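Rastura-users mailing list
Subject: Re: gripper width lags behind pose after replay -- is it the planner or the resampler?
Date: Tuesday, August 5, 2025

Hi all,

Sorry for the long silence on this one, I've had the thread starred for ages and kept meaning to sit down with it properly. Quoting the bit I'm replying to so you don't have to dig:

> We record with the hand-held gripper, convert with the stock Rastura
> converter and replay on the arm in the Dutholm cell. Pose tracking
> looks fine to me. The fingers don't. They start closing after the
> wrist has already begun to lift, so anything small gets left behind
> on the table. If I slow the replay down to half speed it mostly
> behaves, and that makes me think the planner is smoothing the width
> channel along with everything else. Has anyone turned that off? I
> can't find the option and I've been through the config file twice.
>
> Also, is there a recommended way of checking the width against the
> pictures? I'm doing it by eye and I don't trust my eye.

Right, so, I had exactly the same symptom and I also blamed the planner for the best part of a fortnight! I can save you that fortnight. The planner doesn't touch the width channel at all. It passes it straight through and only smooths the six pose numbers. You can prove it to yourself by dumping the trajectory before and after planning and comparing the last column. Mine matched to the final digit.

What does touch it is the resampler, one step earlier. The pose stream and the width stream arrive with their own clocks, and the converter lines them up by the first sample of each. That would be lovely if they both started at the same moment, but they don't. On my set-up the width stream wakes up 194 milliseconds before the pose stream, so after lining up by first samples every width value gets stamped too late by that much. At half speed you have more room before the wrist lifts (my guess is that's why yours mostly behaves), but the error is still sitting there in the file.

The fix I'm using is a constant offset per recording session. There's a field for it already, width_offset_ms in the session file, it just defaults to zero and the docs mention it in one line at the bottom of the page on tactile pads, of all places. Put a negative number in to pull the width earlier. I had the sign wrong the first time and made everything twice as bad, so do check.

Now, finding the number. I wrote a little script for this and called it Sadley (it lives in the contrib folder, next to the plotting stuff). It goes through the wrist camera pictures, finds the two coloured finger wedges by hue, measures the gap between them in pixels and then slides that curve against the logged width until they fit. Fingers that are a loud colour help no end. Mine are magenta-purple and the hue threshold hardly needs touching, even on a cluttered desk with flowers and book covers in the background.
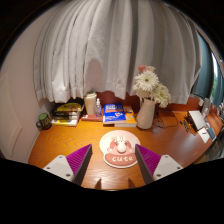
Tesfamariam on the old thread said the hue trick falls over as soon as anything pinkish is lying between the fingers, and that it would be safer to mask the image down to where the fingers can physically be before looking for any colour at all.

I did come round to that. The first version of Sadley searched the whole picture and on a pale pink surface it would now and then take a patch of the surface for a bit of finger, and the gap curve got spikes in it. The current version only searches two slanted strips, one per finger, and throws away anything below a saturation limit. Pale pinks drop out straight away and the deeper rose shades mostly do too. I'd still keep an eye on it if your surface is a really strong pink or purple. There's a --show-mask flag that writes out what it thinks is finger, and it's well worth flicking through a few of those before you believe the number it prints.

Some practical bits, in no order:

-- Open and close the fingers fully a few times at the start of each recording. The fit needs big movements to lock on to. A recording where the gripper stays open the whole way gives you a flat curve, and you can slide a flat curve wherever you like.

-- The script wants at least 40 pictures with the fingers moving. It will run with fewer but it prints a warning, and the warning is right.

-- Don't reuse an offset from another session. I hoped it would be a fixed property of the hardware and it isn't. Restart the logger and you get a new one. My smallest so far was well under half of my largest.

-- If the lens is very wide, like mine, the gap in pixels isn't proportional to the width in millimetres. It doesn't matter for timing. Sadley scales both curves before it compares them, and a bit of bend in one of them doesn't shift the best fit by anything I can measure.

-- Convert again from the raw files after you change the offset. The converter caches the resampled streams and will happily hand you yesterday's. Deleting the cache folder is the only way I've found. (I filed this as a bug, number 499, please add a grumble to it if it's bitten you.)

I re-ran my whole desk set with the offsets in, 226 recordings, and replayed a handful on the arm at full speed. The fingers now begin closing before the wrist lifts in every one I've tried. I haven't tried the really quick ones yet, and I suspect there's a smaller second delay in the gripper driver itself which this won't cure. If you see a leftover lag that stays the same whatever session you replay, that'll be the driver, and you'd correct it on the replay side and leave the recordings alone.

On your last question, about checking by eye: I wouldn't throw that out. Once the offset is in, I step through the pictures around one close, with the width printed in the corner, and look for the first one where the fingers have clearly moved. If the number starts dropping within one picture of that, I'm happy. It takes a minute or so per session.

Could you post your session file, and the first few lines of each raw stream with the timestamps? I'd like to see whether your two clocks drift as well as start apart. Mine don't, but the Dutholm cell is on a different logger build as far as I know, and if they do drift then a constant offset won't be enough and we'll need to fit a slope as well. Sadley can't do that yet, though it shouldn't be a big change.

Cheers, and shout if the contrib script won't run, it's a bit fussy about which Python it gets.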